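About Pultmont Astronomical Society

We are a small society that looks at the sky and is slow to believe what it reads about it. Fouad Twal started the group after one "supermoon" headline too many, having stood in a car park with 200 other people and seen the Moon looking much as it had the night before. He wrote to the paper. They didn't print it.

There are 76 of us now, and the habit has stuck. When a website promises the meteor shower of the decade, we look up the hour of the peak, the phase of the Moon and the usual state of the clouds over Pultmont in January, and then we tell you whether it's worth getting out of bed. Often it isn't. 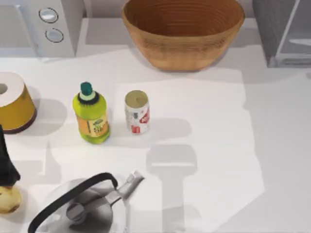 Kitchen worktop with wooden bowl, computer-rendered.

Imre Takács runs our observing nights and keeps the log. He writes down what people saw through the eyepiece before anyone has told them what they ought to see, and the entries are sometimes a bit flat. "Grey smudge" comes up a lot. We'd still take it over a borrowed space telescope picture with our name under it.

The main telescope, known as Prindo, is old and heavy and does the job. We don't sell telescopes or name stars after your nan, and we have no view on your star sign — please stop asking.

Meetings start with a short talk, and anyone may interrupt the speaker to ask how they know. New members pay 9 pounds a year. You don't need any kit, and we'd rather you didn't buy any until you've tried ours. Children are welcome with an adult. If the sky is overcast we meet indoors and argue.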